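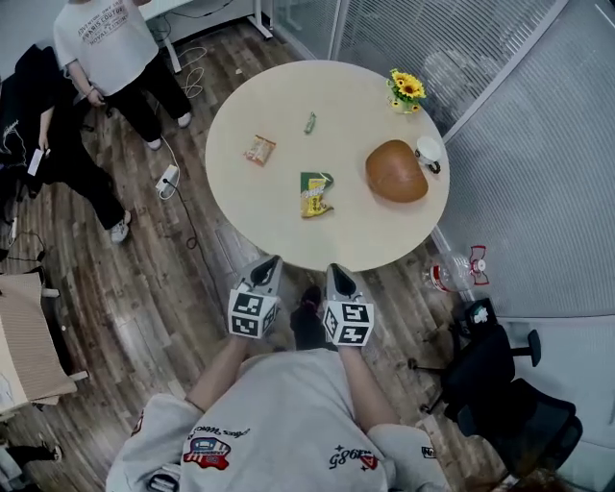 Busisiwe Le Roux thinks the table is the last thing anyone should clear. Do the floor, she says, do the desk, then come to the table, or you'll be clearing it twice. Vichien Petchrat says the opposite, table first, every time, you need somewhere to put things down. They have both taught this module at Kerstead and they have never agreed on it. We follow Petchrat in this chapter, mostly. Le Roux gets her turn in Chapter 5.

CHAPTER 4
Clearing the shared table

Before you start: reread the notes on sorting from Chapter 3. Bring a cloth, a tray, one bag for rubbish. Gloves if your centre asks for them.

A shared table fills up. People come in, put down what's in their hands, talk, go off again. Crisps, a loaf, a mug, flowers if somebody has been kind. None of it is a mess exactly. All of it has to go somewhere before the next lot sit down.

Take a table like the one at the head of this chapter. Round, cream top. A snack packet, a crumpled chip bag in green and yellow, a big brown loaf, a white mug right at the edge, sunflowers in a small clear vase. Something small and green as well, stick-shaped, might be a wrapped sweet, might be a lip balm. Keep that one in mind, we come back to it.

4.1 Look first

Hands off for a moment. What is close to the edge? What could tip? What looks like rubbish and might not be? Trainees skip this bit and go straight for the biggest thing, usually the bread. Then the mug gets an elbow.

On the Onbridge course, 81 trainees cleared the same practice table. Most of the breakages were cups and mugs, and most of those were near the rim. So: edge first. A mug with its handle pointing at you is easy. Handle pointing away or off to one side, turn it gently before you lift, other hand underneath if there's any chance it's full. Check. Always check, you can't tell from across the room.

4.2 Three heaps

Goes back. Goes in the bin. Ask.

Goes back is mugs, vases, the bread if it's wanted. Bin is empty packets only. Ask is everything you're not sure of, and this heap should be bigger than you would like. The small green thing goes in Ask. A lip balm costs somebody money and they will be back for it by four o'clock, cross.

Packets need a word to themselves. Crumpled doesn't mean empty. A bag folded over on itself is often a bag someone is saving. Pick it up by the top, feel the weight, look inside. Anything left, fold it down again and put it in Ask. Don't tip it out to see, the crumbs go everwhere and you've made yourself a second job.

4.3 Bread

Board under it, or a clean plate, before it moves. Don't slide a loaf across a tabletop. Two hands for a big round one. Cover it once it's on the side. Where the loaf is uncut, leave it uncut, it keeps better. If it has been on the table since breakfast ask the kitchen what they want doing with it; rules differ and the Nilsuwan kitchens, for one, won't take bread back at all.

4.4 Flowers

Last off, first back on. Small vases are top heavy, more so with sunflowers, the heads weigh a fair bit. Hold the glass low down. Never carry a vase by the stems (people do). If the water needs changing do it now while the vase is off anyway. A small vase wants refilling to 340 ml or less, check the size of yours, and leave a gap at the top so it can be carried.

4.5 Wiping round

Round tables are awkward to wipe. No corners to work from, so you lose your place. Start at the side nearest the door, work in towards the middle, then finish with one pass round the rim. Underneath the rim too, thats where sticky fingers go. Almost 12 minutes is usual for a first attempt, 9 is decent. Dedska's staff handbook asks for less but they have smaller tables.

If people are still standing about, say what you're doing before you reach past them. "All right if I take this?" is plenty. Ask about the Ask heap at the same time, while the owners are still in the room.

4.6 Before you go on

Try it once on your own table at home, as it stands, no tidying up beforehand. Write down what went in each heap. Anything you moved from one heap to another, note that as well, and why. Bring the list to the session, it's needed for the pair work in 4.7.

Words used in this chapter: rim, heap, tray side, top heavy. Meanings at the back of the book.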